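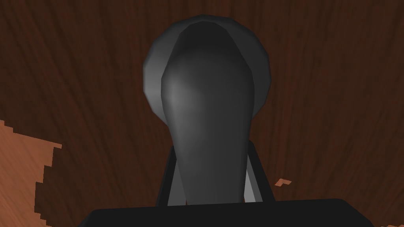
06/03/2026

Corkidano has agreed to buy Sosta, the studio behind the puzzle series Zestus, in a deal expected to close before the end of March. Hongjun Zeng, who founded Sosta and will continue to lead it, spoke to us shortly after the agreement was signed.

Talks began last spring, when the studio was looking for a publishing partner and had no plans to sell. "We went in asking for help with two markets," Zeng said. "By the summer we were discussing something much larger, and the team was told at that point. I did not want them to read it in the press."

Sosta employs 100 people across 3 offices. All will keep their present contracts, and the studio's name will remain in use. Zeng confirmed that decisions on game design will stay with the existing leads, while payroll, legal work and advertising will pass to Corkidano over the coming year.

Asked about the price, which has not been disclosed, Zeng declined to comment. He was more open about the early investors. "Sundaram supported us when Zestus had 1,810 players and a great many faults. They read every update we sent them - even the poor ones."

Zestus will receive 13 new chapters under the current plan, the first of them already in testing. A second title is in development, although Zeng would not give its name or a release date. "It is a slower game, and we have restarted it once. Corkidano has seen the latest version and has asked us to carry on with it."

The agreement remains subject to approval by shareholders of both companies.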